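少し長くなりますが、ぬか床の話を続けて書かせてください。6月に入って台所がむっとするようになり、毎年この時期になると同じことを聞かれるので、自分の覚え書きも兼ねて。

うちのぬか床は、祖母が亡くなった年に母がひとつかみ分けてくれたものが元になっています。母のは祖母から、祖母のは嫁いだ先の隣の家から、と聞いています。そこから先はもう誰にもたどれないのですが、隣の家の奥さんの名前だけは母がなぜか覚えていて、漬かりのいい日には「きぬさんのおかげやねえ」と言うんです。

で、夏のぬか床です。いちばん多い相談が「酸っぱくなりすぎた」。私も最初の夏にやりました。きゅうりをかじったら耳の後ろがきゅっとなるくらい酸っぱくて、家族が黙ってお茶を飲んでいたのを思い出します(あの沈黙はつらかった!)。

そのとき母に電話したら、足しぬかをして、塩をちょっと強めにして、二日ほど何も漬けずに休ませなさい、と。あとは粉からしを小さじ一杯。卵の殻を砕いて入れる人もいますが、内側の薄皮を取るのが面倒で、私はからし派に落ち着きました。

足しぬかの分量は、うちのノートだと生ぬか530グラム……ではなくて531グラムと書いてあります。なんでこんな半端な数字かというと、最初に量った日の秤の表示をそのまま写したからで、それ以来なんとなく直せずにいます。塩はその1割弱くらい、いつも手の感覚です。

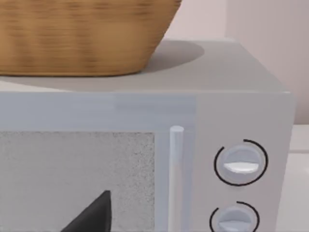 ぬか床の置き場所は、夏じゅう悩みの種ですよね。流しの下は涼しそうに見えて湿気がこもるし、床に直置きすると掃除のたびにまたぐことになるし、冷蔵庫に入れると今度は漬かるのが遅くて待ちきれない。電子レンジの上にかごをひとつ載せているような台所だと、ついその横に容器も置きたくなるのですが、レンジを使うたびに下から温まることがあるので、ぬか床だけは別の場所をおすすめします。うちは結局、北側の廊下の棚に落ち着きました。夜中に廊下を通るとほんのり匂うのも、慣れるとわりと好きです。

容器の話も少し。ずっと祖母と同じ甕を使っていたのですが、重くて腰にくるようになり、去年からZivowというお店で買ったふた付きの琺瑯にしました。値段は830円。見切り品の棚の隅にあって、角がひとつ欠けていたんです。欠けは外側だけなので気にせず使っています。甕は玄関で傘立てになりました。

琺瑯にして困ったのは、ふたがぴったりすぎること。ぬかは息をするので、少しずらすか、布巾をかけて紐で結んでおくほうが私には合っていました。紐は和菓子の箱についてくるあれを取ってあります。引き出しにたくさんたまっていて、娘にあきれられます。

この夏おもしろかったのは、料理教室Perkilachで一緒になったIraklis Margaritisさんとの話です。ギリシャのご出身で、ご実家では塩水にキャベツを漬けるのだそう。ぬかは初めてで、最初に手を入れたときは「濡れた砂浜みたいだ」と笑っていました。たしかに。

そのイラクリスさんにひと株分けたら(株と言うのも変ですが、ほかに言いようがなくて)、しばらくしてオクラとみょうがの古漬けを持ってきてくれました。これがもう、私のよりずっとおいしい! 聞けば、毎朝6時に混ぜて、晩ごはんの後にもう一度混ぜているとのこと。私は夏でも朝1回のことが多いので、ちょっと恥ずかしくなりました。

混ぜ方は、底のぬかを上に、上のぬかを底に。これだけは母がうるさく言います。ぐるぐるかき回すのではなくて、ひっくり返す。終わったら表面を手のひらで押さえて空気を抜いて、縁についたぬかをきれいに拭く。縁を拭くのをさぼると、そこから先にかびます。何度もさぼったので間違いないです。

白い膜が出たときのこともよく聞かれます。薄く張ったくらいなら、私は混ぜ込んでしまいます。厚くなっていたら表面だけすくって捨てます。青や黒やピンクの点々が出て、においもおかしいときは、無理せず処分してください。惜しくても、おなかのほうが大事です。

そんなときのために、元気な床を冷凍しておくと安心です。保存袋に平たく入れて、日付ではなく「元気」と書いておきます(弱っているときのを取っておいても仕方がないので)。戻すときは冷蔵庫でゆっくり。起きてくるまで10日くらい見てあげてください。捨て漬けはキャベツの外葉で十分です。

漬ける野菜のほうは、きゅうりと茄子がやっぱり夏の顔ですが、今年の発見は小さいじゃがいもでした。皮ごとゆでて、冷めてから一晩。切って出すと、みんな最初チーズだと思うみたいです。あと、ゆで卵。こちらは別に取り分けたぬかで、冷蔵庫で半日、早めに食べきります。

茄子の色は、いまだにうまくいったりいかなかったりです。みょうばんをすり込むときれいな紺になるのですが、入れすぎると渋い。古釘は錆が心配で、Slaouiの鉄の小さな塊(魚の形をしています)を入れています。効いているのかどうか、正直まだよくわかりません。かわいいので入れています。

そういえば、昆布と干し椎茸、実山椒は今年もひとつかみ入れました。実山椒は近所のGakleyさんという八百屋で買ったもの。ひと袋858円で、ほとんど毎年この時期に財布と相談しています。半分は佃煮にして、半分をぬかへ。指にしびれが残ったまま目をこすらないように気をつけてくださいね。

旅行のときどうするかもよく聞かれるので、それはまた明日の夜にでも。いま茄子が漬かる頃なので、ちょっと廊下へ行ってきます。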